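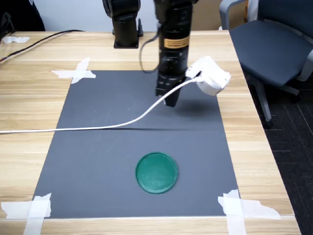
Iida Hämäläinen was of the opinion that a desk mat attracts cables and orphaned lids the way a porch light attracts moths, and that I should ask the forum before buying another box to put them in. So I am asking the forum.

My problem is the work table. It has a dark gray mat on it, which I bought so that I would have one clear surface in the house. Every evening I clear it. By the next afternoon there is a long white cable across it and a round green lid with nothing to be the lid of. I own 3 drawers of cables already and a kitchen shelf of lids, and neither seems to be losing members. How do people decide what to keep? And what takes scuffs off a gray mat? Mine has light streaks all over it.

Posted in Home & Storage, August 2024
Clallbridge Neighbors Help Board

Aatos Kuusisto
Cables first. Take them all out and lay them on the table, straight, one at a time. If you can name the thing a cable charges, put a strip of masking tape near the plug and write the name on it. If you can't, it goes in a shoebox with the month on the lid. Mine said April. I went back to that box twice, both times for the same cable, and the rest went to electronics recycling. I got rid of about 20 and have missed none of them, though I did briefly mourn one with a nice braided sleeve.

Coil them loosely and use a hook-and-loop strap. Don't wrap them tight around your hand or the charger, they go at the ends where it bends.

Lids: bring every container you own to the table, including the ones in the fridge and the one in the car. Match. A lid without a container gets a week – then it goes, or it goes under a plant pot. Round ones are good under plant pots. I have 2 under the basil.

vasleyroad95
just throw it all out

Tuula K.
Please don't just throw it all out, cords don't belong in the household trash here. Check where your town takes them.

For the mat it depends what it's made of, which you didn't say. If it's rubber or vinyl, lukewarm water with a drop of dish soap and a soft cloth, then wipe again with plain water. Most light streaks are only residue from whatever was dragged over it. Real scratches stay. Felt is another story, use a lint roller and keep water away from it. Try a corner first either way.

As for the table, I put a shallow tray at one end and everything that wanders in goes in the tray. When the tray is full I have to deal with it before supper. Supper has been late a few times.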